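Radwood Student Robotics - Spring Progress Report
To: Nanami Imai, Idow Fund
From: Kenta Shimada, faculty advisor
27/04/2019

Hi Nanami,

You asked for something you could read over one cup of coffee, so I'm keeping this short (well, short for me!). The big news is that the tidy-up project is moving again after a slow February, when most of our meetings went into getting the two arms to share one controller without fighting over it. The students named that controller Hamada and the name stuck, so you'll see it all over their notes.

Our club is at 7 students now. They split into two teams, one writing the household tasks and one driving the arms in simulation and saving the runs. The task list is very much their own. Board games, puzzle mats, a desk, a tray - all the stuff they trip over at home, basically.
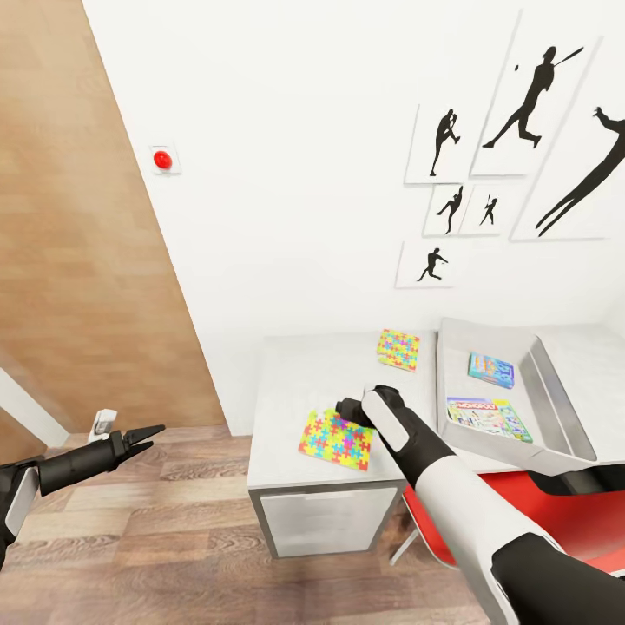

The drivers have saved 373 runs since the grant started, and 109 of those passed our own check, where a student who didn't drive has to watch the whole run and sign off on it. I know that ratio looks low. We set the bar high on purpose, and a lot of the early runs were thrown out for bumps and for arms stopping in awkward spots. I'd much rather hand you a small pile of clean runs than a big messy one, and the kids have come around to that too (with some grumbling).

Flat boxes have been the hardest thing by far. Picking up a game box from a table edge is pretty friendly, but put the same box on something padded and the fingers have to come in from the side at just the right height. One team spent four meetings on a single approach angle! They wrote it all up, with sketches, and I'm attaching that as a separate file. It's my favorite thing anyone has turned in this year.
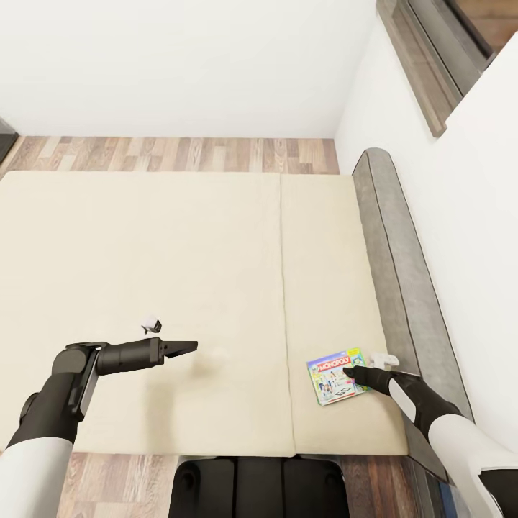

On money, we're under budget. The largest item was the Brovov workstation, and it has made a huge difference - students used to wait most of a meeting for one room to load, and now they can try something, hate it and try again before the snacks are gone. What's left will go to a second set of hand controllers and our entry fee for the regional showcase.

The next stretch is all about the wrist views. Up close, big plain surfaces confuse our software much more than clutter does, and shiny ones are worse. Two of the students want to rewrite that part from scratch. I've asked them to test the old version properly first, and they've agreed to give me a side-by-side comparison before anybody deletes anything.
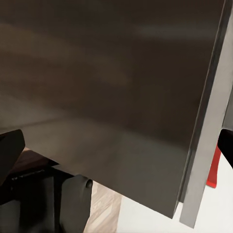 Will the club need more money to finish the project this year?
We can finish on the current grant, as long as the workstation holds up and we stay with simulated rooms through the summer.

I'll send the showcase paperwork as soon as the school signs it. Call me if the budget sheet looks odd, I changed the column order.

Thanks so much,
Kenta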